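Drorness Manipulation Group – Minutes of the April data collection meeting

Present: Wanpen Chaiyaporn (chair), Karim Hajji, Ott Rebane, Uzma Cheema (minutes)
Apologies: Atif Bhutto
Start: 2:00 p.m.

1. Minutes of the previous meeting
Accepted with one correction. Under item 4, the gripper pads on order are from Stuvinia, not Sollau. Sollau supplies the cable guides only.

2. Actions carried over
2.1 Wrist camera recalibration on both arms (OR). Done.
2.2 Written operator instructions for two-arm tasks (KH). Draft circulated. Comments received from UC. Section on releasing objects still to be rewritten.
2.3 Storage quote from Bangash (AB). No update in AB's absence. Carried over.

3. Episode count
KH reported 2,384 accepted episodes across all two-arm tasks. Rejected episodes are kept in a separate folder and are not part of this figure. WC asked that the rejection reason be filled in for every one of them. At present the field is optional in the recording tool and operators skip it when the session is running late. OR will make it required.

UC noted that the language label is still entered once per session and copied to all episodes. This gives wrong labels when the operator changes object partway through. Agreed that the label is to be confirmed at the start of each episode.

4. Bag packing task
4.1 Scope. The task is to place food items in a soft zippered bag using two arms. Current items are a bread roll and a banana. WC wants 100 accepted episodes per item before any training run. KH considers this low for the banana, where the grasp point varies more along the length. Left at 100 for now, to be reviewed after the first evaluation.

4.2 Start state. The bag is to start upright and unzipped. Zipper opening is a separate task with its own label and is not to be recorded in the same episode. OR asked whether a bag that falls over during an episode is a failure. Agreed: if the operator recovers it with the arms and finishes, the episode is accepted and tagged "recovery". If a hand enters the workspace, it is rejected.

4.3 Grasp. Long items should be held so that one end can lead into the opening. Operators have been closing the gripper too far on soft items. OR proposed a lower force limit in the teleoperation settings. KH objected that a fixed limit would cause drops during fast motion, and would prefer that operators slow down on approach. Both settings to be tried on 20 episodes each, same operator, same item.

4.4 Cameras. UC raised the wrist views. When an item is held upright close to the lens it takes up the middle of the view, and the fingers take up much of the lower part. The fixed view is then the main source for where the opening is. WC does not want the wrist mounts moved partway through the set, as the earlier episodes would no longer match. No change.

4.5 Cable routing. The rear cable on the right arm is to be checked for snagging at full reach. OR to fit guides between sessions – not during one, as happened in the last block.

5. Evaluation plan
WC proposed 3 bag positions per item, marked on the operator's screen and not on the table. Positions will be held out from the training set. Success is defined as the whole item inside the bag with both grippers clear. Partial insertion is scored separately. KH will write the scoring sheet. UC asked for the scorer to be someone other than the operator. Agreed.

6. Any other business
Bread rolls are to be replaced at the start of each session. Banana replacement is left to the operator's judgment, with a note in the session log when it is done.

Actions
OR – make rejection reason required; force limit trial with KH; cable guides
KH – finish operator instructions; scoring sheet
UC – per-episode label check in the recording tool
AB – Bangash quote

Meeting closed 3:10 p.m.

Attachment to item 4
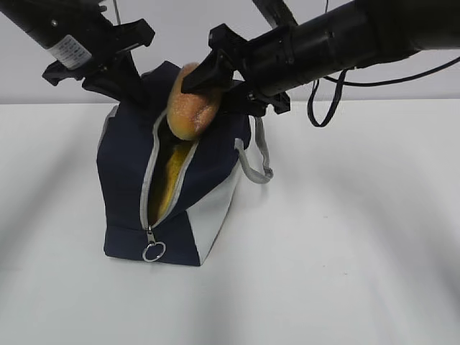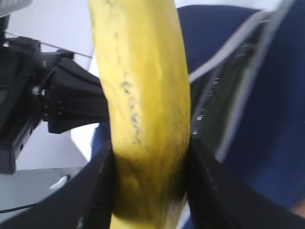 Bag packing task. First view: fixed camera, bread roll at the bag opening. Second view: wrist camera, banana held between the gripper fingers.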